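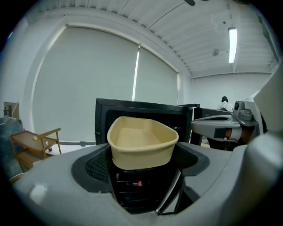
Ticket: Sample box never arrives, account says "delivered and enjoyed"
Status: Open again
Product: Trarent Free Sample Club, basic (free) level

28 March 2023, first message
I signed up in November for the monthly sample box. So far I have received 26 emails telling me a box is on its way and no box. My account page lists every one of them as "delivered and enjoyed." I would like to be the judge of the second part.

What I tried before writing in:
Logged out and back in. Same.
Checked the spam folder. It was full of your other emails.
Retyped my address without the apartment number, then with it, then with a # in front of it. The form took all three and saved none of them.
Asked at the post office. They were very kind about it.

Reply from support
Thanks for reaching out! Please make sure your profile is 50% complete or higher. Members below this level may see delays.

My answer
My profile is at 12%. It has been at 12% since I signed up, and I've told it my shoe size, my shampoo, and my feelings on canned soup. I filled in the whole household survey again last night and pressed Save. The bar went up, thought it over, and went back to 12.

Reply from support
Could you try another browser and turn off any ad blocker?

My answer
Done. Without the ad blocker I can now see a large ad for Trarent. The survey does save on the second browser, though, so that's something. Profile is now at 50%.

New problem: the shipping page shows my city as Riihimäki. I have never been to Riihimäki. I looked it up and it's in Finland, and I'm in Ohio. The street and zip code are mine, only the city is wrong, and the box is grayed out so I can't type in it.

Reply from support
The city is filled in by our mailing partner, Adbridge. Please contact them to make changes.

My answer
Adbridge has a form. The form asks for the order number on the box. Please see the title of this ticket.

Reply from support
We have passed this to our address team and cleared the saved city. Please enter it again and confirm by email within 2 days.

My answer
Entered, confirmed, and it stuck after a page reload. City is now correct. The confirmation email came from a third company called Elirley, who also wanted to know if I'd like free cat litter. I don't have a cat, but I said yes to see what would happen.

Ticket marked as solved by support

Ticket reopened by member
The Elirley litter showed up today – a full bag, right address, apartment number and all. Still nothing from Trarent, and the account page now says I have enjoyed another one. Could somebody look at how that status gets set? I'm leaving this open until I get a box.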